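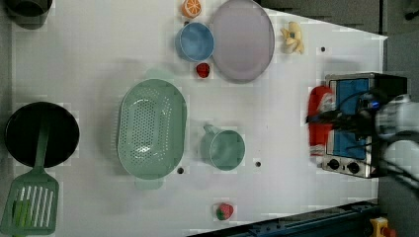
Kitchen Notes: the drawer problem

Mon 30 October

Every fall we ask readers what they would most like to stop owning, and every fall the answer is plastic containers without lids. This year Lisano Street's tenants sent in so many replies on the subject that we gave up sorting them and wrote this column instead.

The situation is familiar. You have a drawer. You open the drawer with your hip because your hands are full of soup. Inside are lids, a great many of them, and every one belongs to a container you left at a potluck in June. The containers you still have are square. The lids are round, or they are square with ambitions, fitting three corners and springing off the fourth.

We tried the usual cures. First we bought a matching set from Badura Housewares on the corner, the kind where everything nests and the clerk shows you the nesting with real pride. It nested for two weeks. Then somebody microwaved tomato sauce in the big one, and it has been the color of a brick ever since and will not go back in with the others. It lives on top of the fridge now with the batteries and the takeout menus.

Next we went to glass, which everyone who owns glass will tell you to do. Glass is very good. Glass also weighs about what a small dog weighs, and if you carry lunch to work in it you will come to know exactly how far it is from the bus stop. The lids on glass containers are still plastic, so you have the same drawer as before with a heavier shelf under it.

A reader on the third floor of the Hsueh Building wrote to recommend labeling. She puts a number on every container with paint marker and the same number on the lid, and she has kept this up for 8 years. We admire it. We got as far as buying the marker, which dried out in the drawer, under the lids.

Then there is the church of jars. Jar people save everything: pickles, jam, that mustard with the seeds. They are cheerful about it and their cupboards look like a pharmacy in an old movie. The one real argument against jars is leftover lasagna, which has never gone into a jar willingly or come out of one with any dignity. Also you can soak a pickle jar until spring and it will still make your oatmeal taste like a deli.

Some practical advice did come in, so here is the useful part.

Take every single lid and container out and put them on the floor. Pair what pairs. Whatever is left over goes in the recycling if it has the right number on the bottom, and in the trash if it doesn't. Do not keep the nice one. You are going to want to keep the nice one.

Store containers with the lids on. Yes, it takes up more room. The room it takes up is a fair measure of how many you should have, and when the cupboard is full you are finished buying.

If you take food to someone else's place, use something you are happy never to see again. Sour cream tubs were made for this. The only drawback is the evening you go looking for sour cream and open four tubs of rice first.

Masking tape and a pen, kept right next to the fridge. Write what it is and when you made it. "Sauce" does not count as what it is.

The building swap is back too. Bring your orphans to the laundry room at Zurnora Court on Saturday between 10 and noon and see if you can find them a mate. Last year's table held something like 800 pieces by our very unscientific guess, and exactly 2 matches were made, one of which was disputed. Things not claimed by noon go back home with whoever brought them. We mean this. The laundry room is still recovering.

Please wash everything before you bring it. Please do not bring the tomato sauce one, we have our own.

Next month: is it worth sharpening a peeler, or do you just get angry and buy another? Replies to the box by the mailboxes, or slide them under the office door, folded, with your unit on the outside. If you want your casserole dish back from the summer cookout it is in the office as well. It is the blue oval one with a chip, and it came without a lid.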